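3.2 Pads, thread and the order of stitches

We started this part of the work expecting the pads to be the dull bit. They were not! A practice pad keeps a record of everything done to it, and once we got into the habit of laying finished pads side by side we could read a morning's stitching almost like handwriting. The spacing drifts, the bites get shorter when someone is in a hurry, and the tails grow long toward the end of a row. Most of our scoring sheet (Section 3.4) grew out of afternoons spent doing just that.

The pads came from Hidano in two thicknesses. We used the thinner one for the first week and then dropped it, as the edges of a cut tended to roll inward as soon as a stitch was pulled snug. The thicker pad holds its shape well and takes a needle with a pleasing amount of drag. Cuts were made before each session by the same person, Primo Ruggiero, with a fresh blade for every pad. He made them freehand, and we liked the small differences that gave us. A real wound is never ruled with a straightedge.

Over the full study we scored 726 stitches. Each was given a grade for bite, spacing, tension and tail length, and each grade was checked by a second reader who had not been in the room. Where the two readers disagreed they looked at the pad together, and the pad, which can be turned and prodded, settled nearly every case.

Thread color deserves a paragraph of its own. Black thread on a pale pad is a joy to grade: knots, tails and crossings stand out from across a table. Lighter threads ask more of the eye, particularly where they lie along the lips of a cut, but a long strand that stays visible against black stitches is easy to follow from one side of the pad to the other. Figure 2 has both.

Figure 2. Thread work on the pale pads, with equipment at the same site. (a) Curved needle with light blue thread. (b) Black cables and a yellow strap. (c) Upper cut with three black sutures, silver braided thread at the middle cut. (d) Upper cut with four black stitches, grey-blue thread in play.
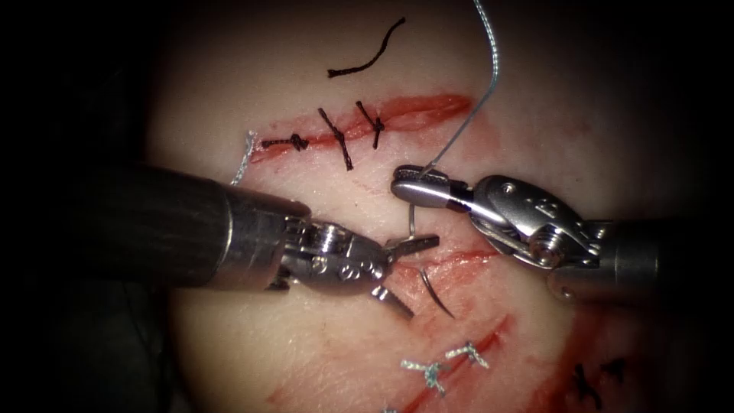
(a)

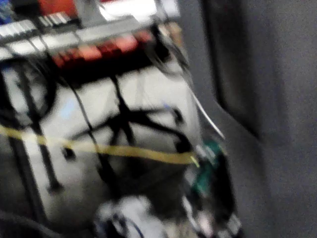
(b) 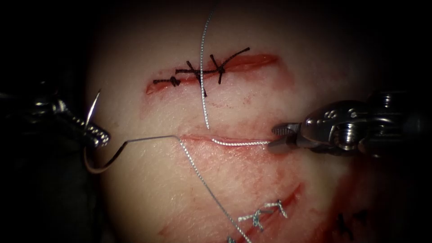
(c)

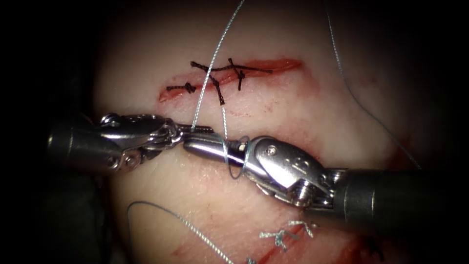

(d)

Kalliopi Zervas
Lead for practice materials, Grostis Skills Laboratory

Look first at the black stitches in Figure 2c. The middle one crosses the wound in something like an X, with trimmed ends splaying to both sides, while the one to its right keeps a long tail that arcs away above the cut. Both are snug against the surface. On our sheet the two would score the same for tension and quite differently for tail length, and that is a distinction we lost completely in the pilot, when a stitch was simply marked good or poor.

Figure 2d makes a nice companion. One black stitch lies nearly flat along the upper lip of the cut, another runs diagonally across it, and a third stands more upright and crosses the long one. Readers were asked to grade every stitch on its own before saying anything about the row, and with a layout like this they needed the reminder. It is very tempting to see the crossing and mark the whole row down!

The grey-blue thread in the same panel is looped around the shaft behind the right instrument's jaws. Loops were the part of the task our readers most enjoyed talking about. A generous, open loop leaves room to reach through for the tail; a tight one saves thread but has to be coaxed. We did not grade loops, having found no fair way to do it from the finished pad, and we would love to see another group try.

Spare thread was the other small discovery. In Figure 2c one length of the silver thread angles up toward the needle and another falls down and to the right across the lower half of the pad. Where slack ends up matters a good deal on a pad with more than one cut, as a strand lying over a finished row can catch on the tails there. Loukia Triantafyllou suggested starting with the cut farthest from the incoming thread, and we tried this on the last batch of pads in December. The readers' notes mention catching less often for that batch, although the order was never randomized and we make no claim beyond the notes.

Needles were curved throughout, as in Figure 2a, and were swapped whenever the tip began to dimple the pad before entering it. Used pads were dusted with cornstarch, labeled on the back and stored flat in shallow trays. Stacking them is a mistake we made once: the knots press into the pad above and leave marks that look very much like needle holes. All graded pads have been kept, and groups wishing to score them with a different sheet are warmly invited to write to us.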